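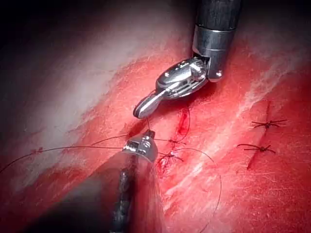 Week 2: Wound closure and how tissue heals
Unit notes prepared by Ildikó Takács

Read these notes before the tutorial. The set chapter covers the same ground in more detail, and you can skip its section on burns until February.

Stages of healing
Healing is usually taught in four stages – haemostasis, inflammation, proliferation and remodelling. They overlap, and a single wound can show more than one at once. Collagen laid down early is mostly type III. It is gradually replaced by type I during remodelling, which can go on for a year or longer. A healed scar regains at most nearly 80 per cent of the strength of the original skin.

Primary and secondary intention
A clean incision with its edges brought together heals by primary intention. A wound left open fills from the base with granulation tissue and heals by secondary intention. The second takes longer and leaves a wider scar. Delayed primary closure sits between the two and is used where contamination is a concern.

Choosing a suture
Absorbable materials lose strength as the body breaks them down. Non-absorbable materials stay until removed. Monofilament passes through tissue with little drag but has more memory, so knots need extra throws. Braided material handles well and holds a knot, but can harbour bacteria between the strands.

Edges should meet without tension and be slightly everted. Stitches pulled too tight reduce blood flow at the margin.
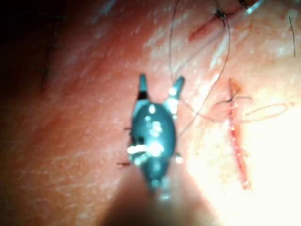 Factors that slow healing
Smoking, poorly controlled diabetes, infection, low protein intake and long-term steroid use. Know the mechanism for each.

For the tutorial
Bring a one-page comparison of primary and secondary intention. Marilou Yap's group will present first. Written summaries are due 31/08/2018.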